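Liltero

Shelf and bin label generator for small stockrooms. Reads a CSV file of locations and writes a PDF of labels ready to print.

Version 8, released 14 July 2019

What it does

Liltero takes a list of storage locations and turns each row into a label with a code, a short description and a barcode. It was written for the stockroom at Jisdale, where labels had been made one at a time in a word processor and no two shelves used the same format. It has no database and does not track stock. If you need stock counts, use something else and export the locations to CSV.

Requirements

Python 3.5 or later
A printer that can print at actual size (turn off "fit to page")
Label sheets or plain paper and a cutter

Install

Unpack the archive and run:

python setup.py install

On Windows you may need to open the command prompt as administrator. There is no graphical interface.

Usage

liltero locations.csv labels.pdf

Options:

--layout NAME koster or juta (default: koster)
--start N skip the first N-1 positions on a part-used sheet
--no-barcode print text only
--sort sort by code before printing; otherwise file order is kept

Input format

The first line must be a header. Column order does not matter. Unknown columns are ignored.

code required, letters, digits and hyphens, up to 19 characters
text optional, printed under the code
zone optional, printed small in the top right corner
copies optional, a whole number, default 1

Save the file as UTF-8. Spreadsheets that save with semicolons are detected and read correctly. Leading zeros get dropped by some spreadsheet programs, so format the code column as text before you type anything into it.

Layouts

Koster is the small layout, for shelf edges. The code is on the left and the barcode on the right. Long text is cut at the end of the second line.

Juta is the large layout, for bins and pallets. The code fills the full width and the barcode goes underneath. It can be read from across an aisle, and it is the better choice for any container that gets moved. Stick it on a flat side, below the rim, and wipe metal down with alcohol first or the corners will lift. 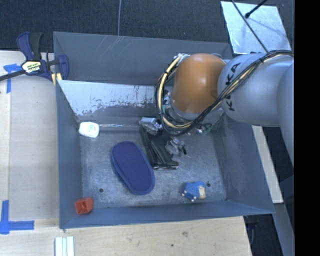

Large gray metal bin, open top. Suggested layout: juta.

Sample data

The samples folder has two files. small.csv has 8 rows and uses every column. stockroom.csv has 514 rows taken from the Jisdale location list, with the descriptions replaced by plain words. Both can be copied and changed freely.

Known problems

Files with more than 2000 rows work but are slow, and the PDF is large. Split them by zone.
Accented letters print correctly in the text column but are rejected in the code column.
--start is ignored when copies is set on the first row.
Some older laser printers clip the bottom row of the koster sheet. Set the bottom margin in liltero.ini.

Changes in version 8

Added the zone column.
Fixed blank lines at the end of the file being printed as empty labels.
Removed the old --wide option. Use --layout juta.

License

MIT. See LICENSE.txt.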